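Ludville-Folletos: ficha de datos
Manuales y folletos de producto abiertos sobre una mesa
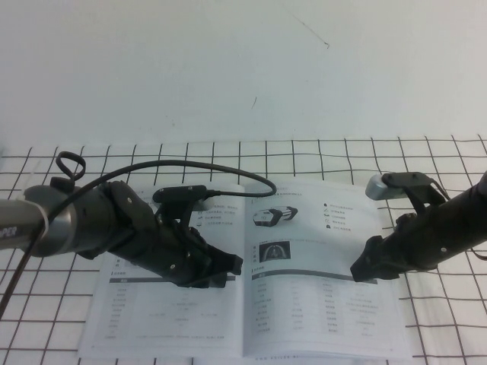 Folleto abierto sobre mantel de cuadrícula. Texto pequeño, al parecer en chino; tablas en las dos páginas.

Qué contiene

537 imágenes de material impreso que suele acabar en un cajón: manuales, hojas de especificaciones, folletos plegados. Todo está abierto sobre una mesa con mantel, con el papel tal como queda al soltarlo. La colección empezó en Travent como prueba interna y pasó a Ludville en agosto, cuando alguien preguntó si servía para evaluar lectura de documentos. La respuesta corta es que sirve para algunas cosas y para otras bastante menos de lo que se dijo entonces.

Para qué sirve

Localizar el impreso, separar páginas por el lomo, distinguir bloques (tabla, lista, ilustración, fotografía, pie de página). En eso confiamos, con las reservas de más abajo.

Para qué no sirve

Transcribir. La propuesta original hablaba de «lectura completa» y conviene olvidarlo. En el folleto de arriba se reconoce la tabla de especificaciones de la página derecha, con sus columnas y sus barras de encabezado gris oscuro, pero la letra es diminuta. La línea del pie parece una dirección web y hasta ahí llegamos. Quien entrene un OCR con esto y obtenga buenos resultados debería revisar de dónde salen.

Tampoco sirve para identificar productos. La ilustración de esa misma página podría ser una pinza o una cámara, y dos anotadores no se pusieron de acuerdo. La etiqueta quedó como «producto, sin determinar». Preferimos una etiqueta pobre a una inventada.

Anotaciones

Hay 9 clases de bloque. Cada imagen la revisaron 2 personas, y los desacuerdos se conservan en un campo aparte. No publicamos una cifra global de acuerdo: la que teníamos mezclaba bloques fáciles, como las fotografías, con otros que dependen del criterio de cada uno — los encabezados, sobre todo.

Las listas con iconos se anotan como un solo bloque. Gallagher las dividía elemento por elemento y la conversión entre ambos esquemas pierde información. Si necesita ese detalle, no use nuestra conversión.

Sobre el mantel

La cuadrícula de líneas finas marrones da problemas. Los detectores de tablas la toman a veces por una tabla enorme, y hemos visto sistemas que presumían de precisión en papel sobre fondo liso fallar aquí de manera ridícula. También se ha propuesto usar los cuadros como referencia de escala. No lo recomendamos: la tela se arruga, los cuadros se deforman y con la perspectiva peor todavía.

Partición

Se reservan 200 imágenes para prueba. El resto es entrenamiento. Gravden distribuyó una copia con otra partición, y sus resultados no son comparables con los nuestros aunque el nombre del conjunto coincida.

Pendiente

Revisar las páginas tapadas en parte. Ahora se anota solo lo visible, pero en las primeras tandas hubo quien completó el contorno a ojo y esas cajas siguen dentro. Falta también decidir si los derechos de los folletos permiten publicar las imágenes a mayor tamaño. Mientras no esté claro, uso interno y nada de redistribuir.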